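The sorting tables at Garba used to take three people a shift. Now the Sutberg plant runs them with one person and the arms, and the other two have moved to the packing line.

Edin Dumitrescu has worked there for 17 years. He says the first weeks were slow – the arms stopped often, and he had to learn when to step in and when to wait. His wrists hurt less now. He misses the talk.

Pay stayed the same after the switch. The training was short, and the late shift in Skurevdale is still asking for more of it.

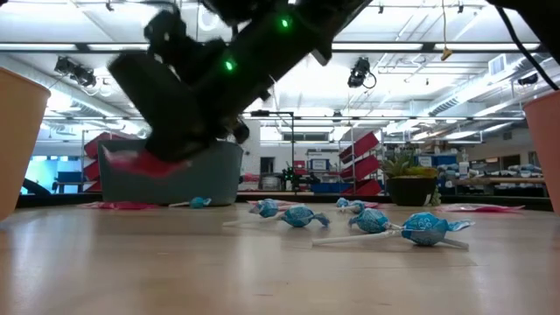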